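About Tarkaron
Equipment planning for textile handling

Tarkaron advises laundries, garment workshops and training colleges on the purchase of automated handling equipment. 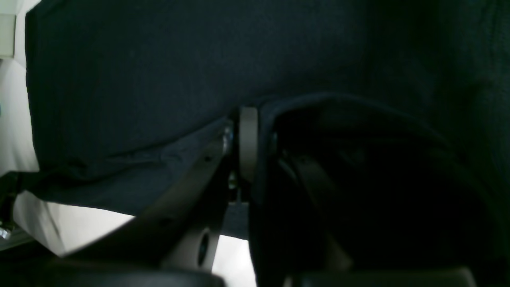
Each plan begins with the client's own fabrics and a budget agreed in writing. Grippers, spare parts, staff training and servicing are costed separately over seven years. We accept no commission from suppliers.

Paula Oprea leads the planning office and Lorenz Pfister is responsible for costings. Applications for the next planning round close on 14th April.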